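手持ちグリッパー「Suveo」の手入れメモです。衣類をつかむ作業に使っている人向けに、毎回の点検、掃除、指の交換、調子が悪いときの見方をまとめました。買ったばかりの人は「使う前」と「片づけ」だけ読めば足ります。

2台1組で使う場合も、手入れは1台ずつ最後まで済ませてから次に移ってください。部品を混ぜないこと。
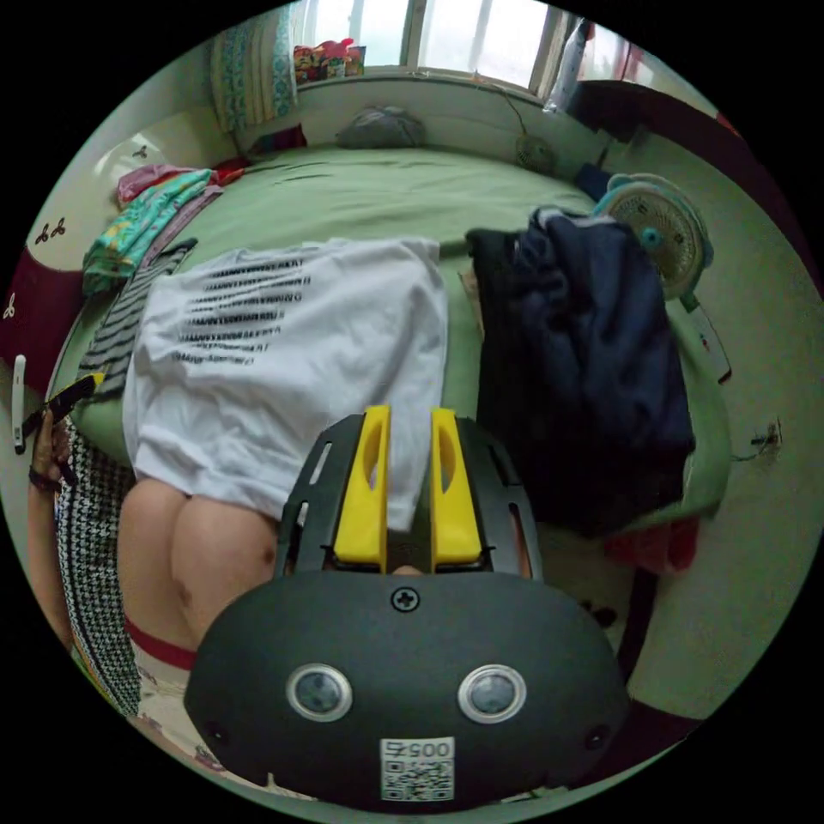
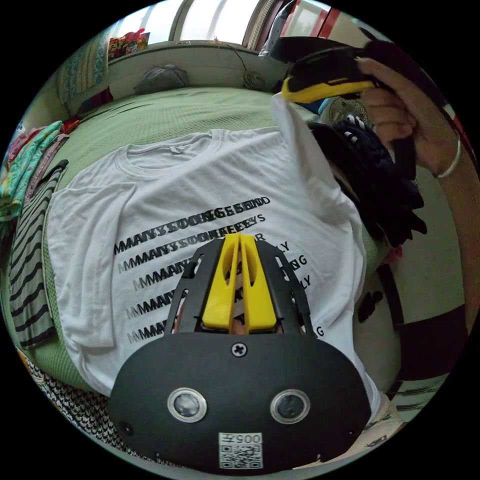
写真:Lutfa Sheikh(2点とも)

## 使う前

布の上に置く前に、指先を乾いた布でひと拭きします。白い綿のTシャツは汚れがいちばん目立つので、拭いた布に黒い粉や油がつかなくなるまで続けます。

次にグリップをゆっくり握り、2本の黄色い指が同時に動くか見ます。片方だけ遅れるときは、そのまま使わず「指が片方だけ遅れる」の項へ。握って、離して、もう一度握る。途中で引っかかる感じがなければ大丈夫です。

丸い窓は左右とも明るいほうへ向け、斜めから見ます。正面からだと指紋がほとんど見えません。曇りがあれば後述のやり方で拭きます。

ラベルの番号を作業ノートに書き写すのも、この段階でやっておきます。左右を入れ替えて使うと、あとでどちらの調子が悪かったのか分からなくなります。ノートの書き方は人それぞれで構いませんが、「右手」「左手」だけの記録は役に立ちません。持ち替えた瞬間に意味が変わります。

## 窓の拭き方

用意するもの

- ブロワー(手で押す小型のもの)
- 眼鏡用の布
- 綿棒
- レンズ用のクリーナー

先にブロワーで糸くずを飛ばします。Tシャツやタオルを扱ったあとは、窓の縁に細い繊維がたまっています。これを残したまま布でこすると、繊維についた砂で表面に傷が入ります。

飛ばし終えたら、眼鏡用の布で中心から外へ、円を描くように拭きます。力は要りません。縁の溝は綿棒を寝かせて一周。クリーナーは布のほうに1滴だけつけ、窓に直接吹きかけないでください。縁から中へ回った液は、分解しないと取れません。

アルコールの濃いウェットティッシュも避けます。以前、Gleice Arrudaが手近なものでさっと拭いて、窓に虹色のむらを作ってしまいました。いまだに消えていません。

## フレームの糸くず

黒いフレームは隙間が多く、毛糸やフリースを扱うとかなり詰まります。ピンセットで大きいものをつまみ出し、残りは古い歯ブラシで掃き出します。掃除機を使うなら、ノズルの先にストッキングをかぶせて輪ゴムで留めておくと、小さな部品が外れても吸い込みません。

綿のTシャツだけなら、掃除は30枚ごとで間に合います。起毛したものが混ざる日は途中で一度見てください。パジャマやひざ掛けが続いたあとは、時間を決めずに手を止めて確認するほうが早いです。

指の付け根に髪の毛が巻きつくことがあります。引っ張ると切れて奥に残るので、指を軽く開いた状態にして、巻いた向きと逆に回しながら抜きます。

## ねじの締め具合

上面寄りの十字ねじは、使っているうちに少しずつ緩みます。本体を握ったときに「ぺき」と小さな音がしたら、まずここを疑います。

ドライバーは先のサイズが合ったものを使ってください。小さすぎる先で回すと、すぐ溝をなめます。電動は使いません。指先で軸をつまんで回し、止まったところから、柄を持ってほんの少しだけ足す。それ以上締めると樹脂のほうが負けます。

何度締めてもすぐ緩むねじには、低強度のゆるみ止めを楊枝の先でひと塗りします。はみ出した分は固まる前に拭き取ること。瞬間接着剤は論外です。白く曇った跡が窓につくと、もう拭いても落ちません。

なめてしまったねじは、幅の広い輪ゴムを溝に当て、上からドライバーを強く押しつけて回すと外れることがあります。だめなら無理をせず、工房Fondenに本体ごと持ち込んでください。

## 指の交換

うちでは開閉の回数を記録しています。Mizanur Royの1組目は3,447回で右の指先がつるつるになり、Tシャツの裾をつかんでも滑るようになりました。ただし2組目は703回で付け根にひびが入って終わりです。回数だけで決めるより、次の状態が出たら換えると覚えておくのが実用的です。

- 指先をつまんで光に当てると、当たる面だけ光って見える
- 握りきっても2本の間に隙間が残る
- 縦長の穴の端に白い筋がある
- 薄い布の角を持ち上げると、途中で抜ける

交換の手順

1. 電源を切り、白いタオルの上に置く。黒い小さな部品が落ちても見つけやすい。
2. 指を開いた位置で止め、今ついている向きを携帯で撮っておく。
3. 片方の指を付け根からまっすぐ抜く。こじらない。
4. 受け側を乾いた歯ブラシで掃除する。
5. 新しい指を、撮った写真と同じ向きで差し込む。奥まで入ると手応えが変わる。
6. もう片方も同じようにする。
7. 10回ほど空で握り、左右の高さを横から見る。

片方だけ減っていても、2本とも換えます。新品と古い指を組み合わせると、布が古いほうへ逃げて斜めにつかむようになります。外した古い指のうち、まだ使えそうなほうは袋に入れて「予備・右」「予備・左」と書いておきます。急場しのぎにはなります。

交換した直後は指先に薄く粉がついていることがあります。水で湿らせた布で拭いて、乾いてから使ってください。

## つかみ具合の確認

確認には、いつも同じTシャツを使います。プリントのある古いものを1枚決めておくと、しわの寄り方の違いが見えやすくて便利です。洗濯で縮みきったものがよく、新品は糊が残っていて滑ります。

平らに広げ、肩の角を浅くつまんで持ち上げます。布が指の間で回らず、離したときに引っかからなければ合格。次に袖口、最後に裾です。裾は縫い目が厚いので、ここだけ抜けるようなら指の開きが足りていません。

プリントの上はつかまないでください。古いプリントは割れますし、かけらが指先に貼りつくと次の布に移ります。もし貼りついたら、爪ではなくセロハンテープで取ります。

ベッドの上で確認するときは、下のシーツまで一緒につまんでいないか気をつけます。マットレスが沈む分、机の上より深く入りがちです。指先を布に押しつけず、表面をなでるように寄せてから閉じるとうまくいきます。Lempi Ahonenは下に大きな画板を敷いていて、これは安上がりでよい方法だと思います。

## 指が片方だけ遅れる

多い順に見ていきます。

**糸くずの噛み込み。** ほとんどはこれです。フレームの隙間を掃除し、もう一度握ります。

**指の差し込み不足。** 付け根を横から見て、左右の高さが違えば差し直します。

**動く部分の乾き。** 乾いた面同士がこすれる音がするときは、シリコン系の潤滑剤を綿棒に少しつけて、付け根の内側に塗ります。スプレーを直接吹くと指先まで飛んで、布に染みを作ります。塗ったあとは要らない布を何度かつかませて、染みが出ないことを確かめてから戻します。機械油とグリースは使いません。

**フレームの歪み。** 机から落としたあとに多い症状です。定規を当てて隙間が見えるようなら、フレームごとの交換になります。ドライヤーで温めて曲げ直すやり方をときどき聞きますが、すぐ元に戻るうえに割れやすくなるのでおすすめしません。

## ラベルが汚れたら

番号とQRコードのラベルは、手汗で端からめくれてきます。浮いた端は切り取らず、裏を乾いた綿棒で拭いて押さえ直します。透明テープを上から貼ると、照明の反射で読めなくなることがあります。貼るなら艶消しのものを。

読めなくなって作り直すときは、必ず同じ番号にします。新しい番号を振ると、ノートの古い記録とつながらなくなります。

## 片づけ

指は少し開いた状態で置きます。握りきったまま一晩置くと、先が内側に癖づきます。

窓を下にして置かないこと。箱に入れる場合は、窓の面を上にして、間に手ぬぐいを1枚はさみます。McIverの道具箱の浅いほうだと、2台を並べてちょうどふたが閉まります。

直射日光の当たる窓辺も避けてください。1月でも、晴れた日の窓際は思ったより温度が上がります。

## 消耗品の買い置き

指は1組、ねじは2、3本あれば慌てません。綿棒は100本近く入った普通の箱で十分ですが、先が毛羽立つ安いものは窓の掃除に向きません。ブロワーはゴムが古くなると中から粉を吹くので、使う前に手のひらに向けて一度押してみます。

指とフレームの在庫はBroststeadの店で聞けます。担当はAshraful Weerasingheです。注文のときは、ラベルの番号と、左右どちらの指かを伝えてください。左右は、本体を手に持って指先を向こうへ向けたときの左右で言います。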